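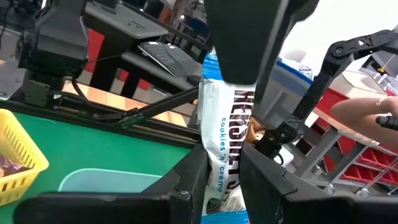

Marcelle Marty asked at our first review why the grasp check had to be learned at all, if the width of the jaws already tells you whether they are closed on something. We spent most of August on that question, and this section of the report gives our answer.

**Grasp check, version 2**

Width works for boxes. It fails for crinkled packaging such as sweet wrappers, where the fingers can close almost fully and still hold the item by its top edge. We therefore added a small classifier that takes the wrist image and the jaw width together and returns *held*, *slipping* or *empty*.

Training used 1,524 labelled wrist images. A further 514 were kept back for testing. Esko wrote the labelling tool and I wrote the node that calls the classifier before each lift.

- Width only: 166 test images wrong, mostly soft packs
- Remaining errors with the classifier: glossy wrappers under strong light

The planner now waits for *held* before it moves to the basket. On *slipping* it opens, lowers the wrist and tries once more – the retry depth is still set by hand in the Indham config file. Sreekumar wants it read from the depth map, and that change is on his branch, untested.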